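Siriwardena Suite (recording)

The Siriwardena Suite recording is a mono tape recording of a chamber work in five movements, made at Stolcombe Hall and issued on long-playing disc by the Ninavus label. It is catalogued as Ninavus 2,261 in the printed lists and as N2261 on the disc labels. Collectors know it mainly for its close sound and for the differences between its two pressings.
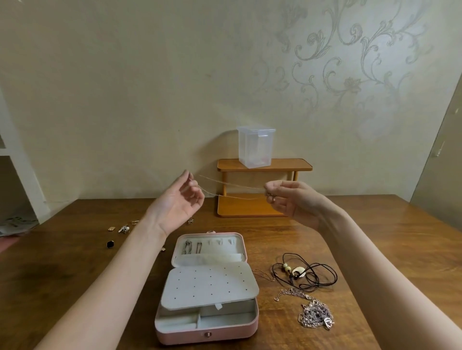

Background

Ninavus began as a mail-order label for chamber music and organ recitals. Its early releases were licensed from broadcasters, and the Siriwardena Suite was the first title for which the company hired its own hall, players and equipment. The work is scored for clarinet, viola, harp and double bass. It had been played in concert a number of times before the sessions, always with a short pause after the third movement, and the pause was kept on the disc as the side break.

The Zesley Quartet, formed for the concert performances, was engaged for the recording. The group used its own parts, which differ from the published score in the bowing of the fourth movement and in one repeat.

Recording

The sessions took place in October at Stolcombe Hall, a rectangular room with a plaster ceiling and a raised wooden platform at the north end. The players sat on the main floor in a shallow arc, with the harp at the center and the double bass behind the viola. Work started at 10 p.m. each night to avoid traffic on the adjoining road.

A single condenser microphone was hung in front of the players, above the level of the harp. Its signal went directly to a full-track quarter-inch machine running at 15 inches per second. A second machine, fed from the same line amplifier, ran as a safety copy. No limiter was used during the sessions - levels were set during a full run-through and then left alone, apart from the last movement, where the gain was lowered to make room for the pizzicato bass.

The heating was turned off during takes. The harp was retuned between movements, and the session log lists several takes abandoned for pitch. The second movement was recorded complete in one take. The others were assembled from longer sections by razor-blade splicing, and the finished master has 4 splices in the finale alone.

Mastering and pressings

The first lacquers were cut from the session master at half speed. The wide dynamic range of the finale caused trouble at the inner grooves of side two, where playback with a heavy pickup produced audible distortion. Ninavus withdrew the stampers after the first run.

For the second pressing, the order of the last two movements was left unchanged, but the side was recut with narrower groove spacing in the quiet passages. This allowed the finale to end farther from the label. The bass was also reduced slightly below 50 cycles. Copies from the recut side carry the letter B after the matrix number in the run-out area. The sleeve is the same for both.

Reissue

A later reissue, numbered 2,467, was prepared from the safety copy after the master was found to have shed oxide near the opening. The transfer has a little more tape hiss than the original disc and a cleaner treble. It restores a few seconds of room sound at the end of the third movement that had been faded on both earlier pressings. An electronically widened stereo version was also offered under the same number - it was dropped from the catalog soon afterward.

Track order

Side one: Prelude; Canon; Slow Air
Side two: Scherzo with Harp Solo; Finale

See also

Zesley Quartet
Ninavus discography
Stolcombe Hall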